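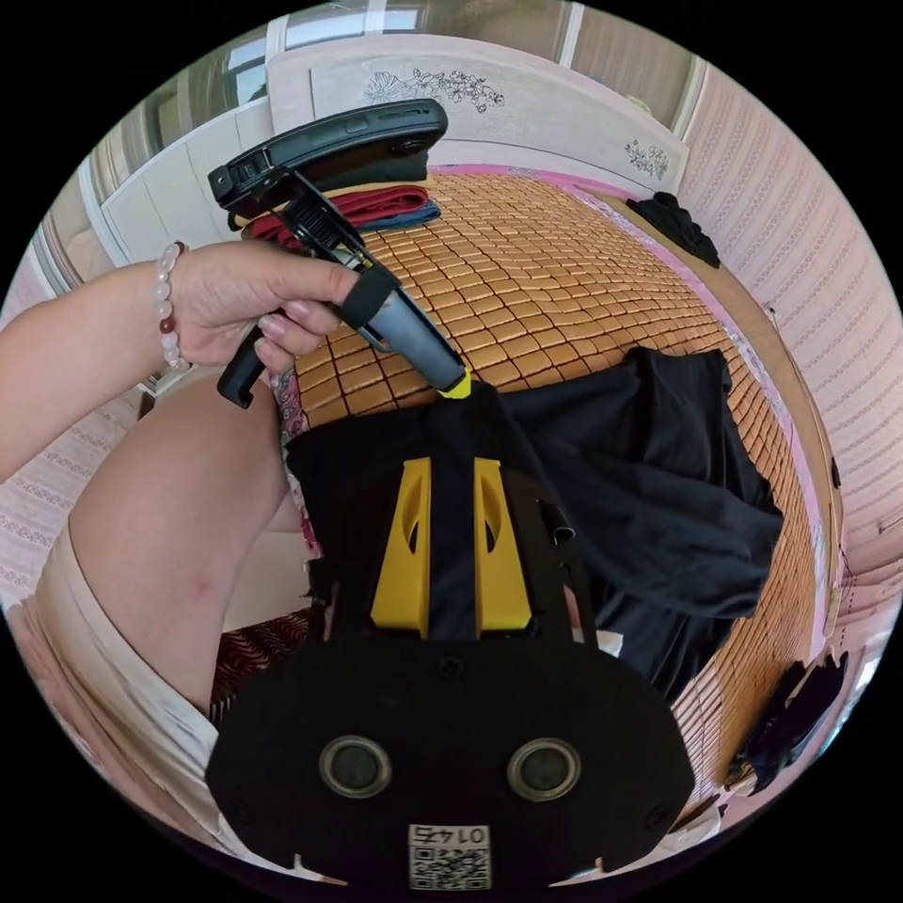
Jul 26, 2022 -- bedroom, Ruotsalainen apartment. Clothes folding, dark items.

Window side bright, wall side noticeably dimmer. Wall fan left off so nothing would lift at the corners. Summer mat stayed on the bed over the pink sheet.

Purpose of the session: settle how we fold the black things, which were left over from last time. The colored ones gave no trouble and are not repeated in this entry. Kalevi wanted the bed tried as a folding surface before we write anything into the Pudura shelf notes, as most people fold on the bed and our notes so far all assume a table.

## Surface

The mat is the bamboo kind, small rectangular tiles woven together in a grid. It is firmer than a sheet and cloth slides on it more easily. For thick cotton this is good. You can pull a sleeve straight and the rest of the garment comes along flat instead of dragging the sheet up with it.

For thin knits it is less good. The garment creeps while you are squaring the far edge. Pressing the near edge with the flat of the hand fixes it, but then you only have one hand for the fold. I tried turning the mat over. No difference worth writing down.

The tile lines turned out to be useful as a guide. If the side seam is laid along one line of the grid, the opposite edge can be brought over to another line and the fold comes out straight without measuring. I checked this against the 400 mm board and would use the mat lines again. The board can stay in the drawer for bed work.

Keep away from the mat's border. The edge of the mat and the sheet sit at different heights, and a fold made across that step comes out with a ridge in it.

## Black garments

General problem: with black cloth it is hard to tell front from back and inside from outside once the thing is in a heap. I lost more time on this than on the folding. What worked, in the order I ended up doing it:

1. Drop the garment in the middle of the mat and leave the heap alone for a moment. Find a hem first, any hem.
2. Lift by the hem edge and let it hang open a little before laying it down.
3. Feel for the neck label or the waistband seam. Do not try to see it, especially on the wall side.
4. Lay it with the opening toward the foot of the bed.
5. Spread diagonally if it is twisted. Pulling from two opposite corners takes the twist out better than smoothing it with the palm.
6. Square it to the tile lines and fold.

Step 5 is new. Previously I was smoothing from the center outward and the twist just moved to the edge. Pulling corner to corner is quicker.

Lint: black picks up everything, including pale fluff from the sheet where the sheet shows around the mat. Brush before the last fold, once it is folded in half, so that only the outside gets done. Raili brushes before the first fold and then again after. I think once is enough.

The Gustex rinse did not change how the black cotton folds. It did leave a faint smell that Raili disliked. I am not buying another bottle for this.

## Stacks

The stacks go at the head of the bed, where they are out of the way of elbows. We used two ways of grouping:

- by color (the red cloth on top of the blue)
- by weight, with denim at the bottom and lighter things above it

By color looks tidy and is easy to hand over, but the pile leans if a soft piece ends up low down. By weight is steadier. A stack with the dark denim at the bottom, then khaki, then the cream piece, with something black on top, is the sort I would carry to the closet in one go. Black on top also means the black item does not get fluff pressed into it from both sides.

I put one weight-ordered stack on the kitchen scale: 1,136 g. That is comfortable for two hands. The written limit in the old notes was 500 g for a carried pile, which I think was set for baby clothes and copied over. Kalevi agrees it should be raised for adult clothing but wants to try it with the upper shelf before changing the number, as reaching up is a different matter from carrying across a room.

Things that do not stack:

- the large light gray bundle. Loosely knotted, best left against the wall on the mat until the rest is finished.
- small soft items. They bunch however you fold them. Roll them, or put them in the tray.

On the bundle: I would not open it in the middle of folding. Once it is open it takes half the mat and there is nowhere left to square anything. Do it last, with the stacks already in the closet.

## Remarks from Raili

Raili read through the above and folded a few black pieces by the same steps. Her points, shortened:

- Step 3 is slow for people who do not know the garment. Suggests sewing a short piece of light thread inside the back neck or back waist. Cheap, and does not show when worn.
- Bed height. She finds the bed low and after more than 33 pieces her back was sore. Kneeling on the tile floor with a cushion was better for her. It was worse for me.
- Anything waiting its turn should lie over the bed edge and not on the mat. Two dark garments on the mat at the same time look like one.

I agree with the last one. I picked up two together more than once. The thread idea I will try on my own clothes before putting it in the notes.

Her other comment was about the entries in Clustent. The item list there has "black top" against several different garments and you cannot tell which line has been done. Needs a second word on each: collar, sleeve, or cloth type. I will go through the list, she will check it. 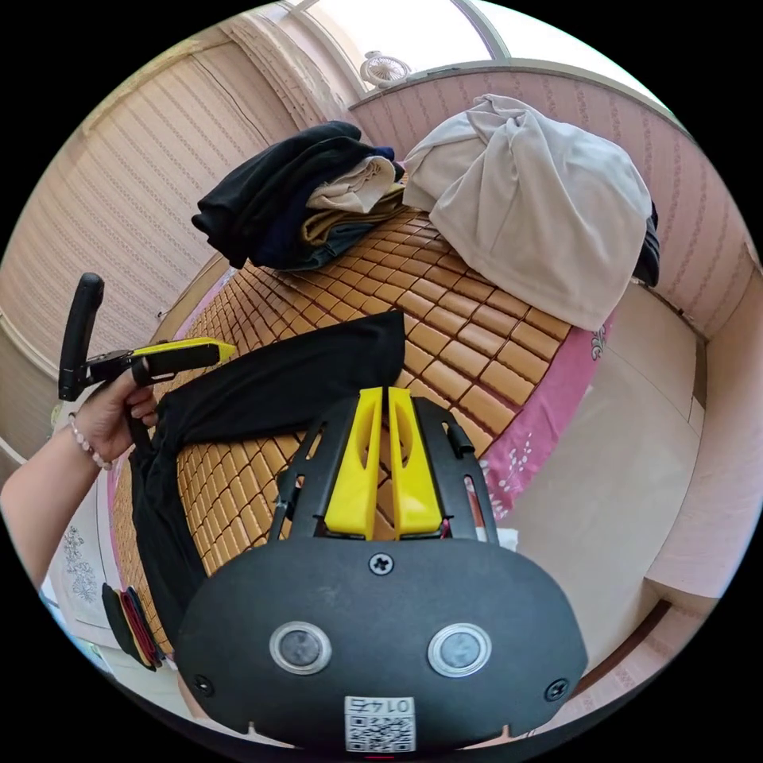
## To do

- Rename the black items in Clustent (me), check (Raili).
- Light thread in three of my own black shirts. White shows through the thin one, use gray.
- Upper shelf trial with a heavier pile. Kalevi brings the step stool.
- Change "table" to "table or bed with firm mat" in the Pudura notes. Add the line about keeping off the mat border.
- Ask the shop for the price of the 400 mm tray. The old one is cracked along one side.
- Repeat on the plain sheet in October, when the summer mat is put away. I expect the thin knits to be easier then and the thick cotton harder.

Lint brush is back in the top drawer, left side. Roller refills are finished.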